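We use cookies to remember your settings. OK / Find out more

Why Do Cups Have Handles?

Have you ever picked up a mug of hot chocolate and thought, "Ouch"? Then you already know why somebody came up with the handle! Heat loves to travel. It moves out of your drink, through the side of the mug and straight into your fingers. A handle sticks out away from all that heat, so it stays much cooler than the rest.

Cups weren't always made this way. Many early ones were small bowls that you held in both hands, and in China people drank tea from little bowls with no handle at all. They still do in lots of places (it's a lovely way to warm up on a chilly day).
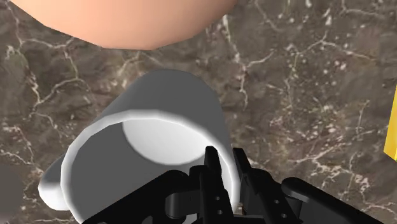

So what are mugs made of? Very often it's clay, the squishy stuff you find in the ground. A potter shapes the clay, lets it dry and then bakes it in a special oven called a kiln. Kilns get amazingly hot, far hotter than the oven at home! The baking turns soft clay into something hard that won't go soggy when you pour your drink in.

Most mugs go into the kiln 2 times. After the first baking they are dipped in a runny mixture called glaze, and the second baking melts it into a shiny, glassy coat.
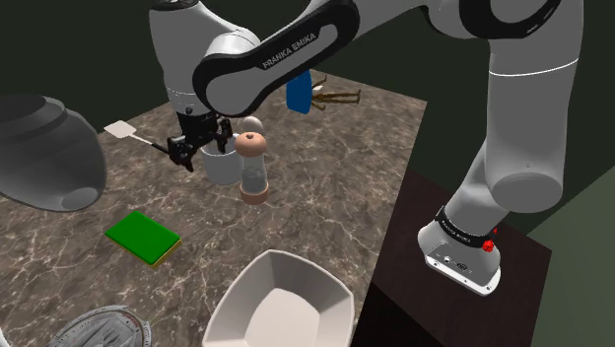 Handles are usually made separately. The potter scratches the clay where the two parts will meet, dabs on some wet clay called slip, and presses them together. Slip works like glue!

Try it yourself: roll a sausage of modelling clay, bend it into an ear shape and stick it on a little pot. How many fingers can you fit through?

Written by Trygve Bakke for Grorkum Young Readers. Contact us | Back to top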